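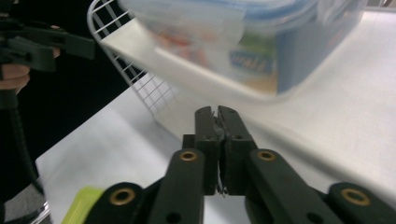

Chapter 7

Work Surfaces: Selection, Layout and Care

Learning Objectives

After studying this chapter, the student should be able to:

Explain how the height, depth and finish of a work surface affect the person using it.
Divide a tabletop into working, reach and storage zones.
Prepare a surface before a task and clear it afterward.
Recognize surface damage that calls for repair or replacement.

Key Terms

clearance
finish
glare
primary zone
secondary zone
turnover

Introduction

The work surface is the most heavily used piece of furniture in any shop, classroom or household workroom. Parts are sorted on it, paper is cut on it, and finished goods wait on it until they are packed. In spite of this, many workrooms are furnished with whatever tables happen to be on hand, and their users adjust to the table when the table should have been fitted to them.

Earlier chapters dealt with lighting, floors and seating. The present chapter turns to the tabletop itself. It begins with the choice of a surface, continues with the arrangement of tools and materials, and closes with routine care. Students who completed the room survey in Chapter 4 should keep their floor plans at hand, as several of the exercises refer to them.

7.1 Choosing a Surface

A surface is judged first by its size and height. For seated work with the hands, the tabletop should allow the forearms to rest level and the knees to move freely beneath. Standing work requires a higher table, and heavy work a somewhat lower one than light work. A table shared by several people should be set for the tallest user, with footrests supplied for the others.

Depth is a matter of reach. A surface 800 millimeters deep gives a seated adult ample space, but only the nearer 500 millimeters can be used without leaning. The remainder is best treated as a place for items that are needed now and then.

Color and finish are considered next. A white or pale tabletop reflects light upward onto the work and makes small dark parts easy to find. It also shows dirt sooner, and most supervisors regard this as an advantage. A glossy white finish, however, may produce glare under a strong lamp – a matte finish is preferred wherever close work is done for long periods. Dark tabletops hide stains and scratches, and they hide dropped screws equally well.

7.2 Zones of the Tabletop

The primary zone is the area directly in front of the worker, within easy reach of both hands. Only the task at hand belongs there. The secondary zone lies to either side and slightly beyond, and holds tools that will be picked up again during the same task. Everything else should be stored off the table.

The Fladby workroom, described in the case study at the end of this chapter, followed no such plan before its February turnover. Its inventory listed 462 separate items kept on or beside the tables, many of them duplicates. Students will be asked to suggest where each group of items should have been stored.

7.3 Preparing and Clearing

Before work begins, the surface is cleared completely, wiped with a damp cloth and dried. Loose scraps of tape, thread and paper are removed by hand, as wiping tends to spread them. Tools are then set out in the order of use.

Clearing follows the same steps in reverse. Tools are returned first, materials second and waste last. The period between one user and the next is called the turnover.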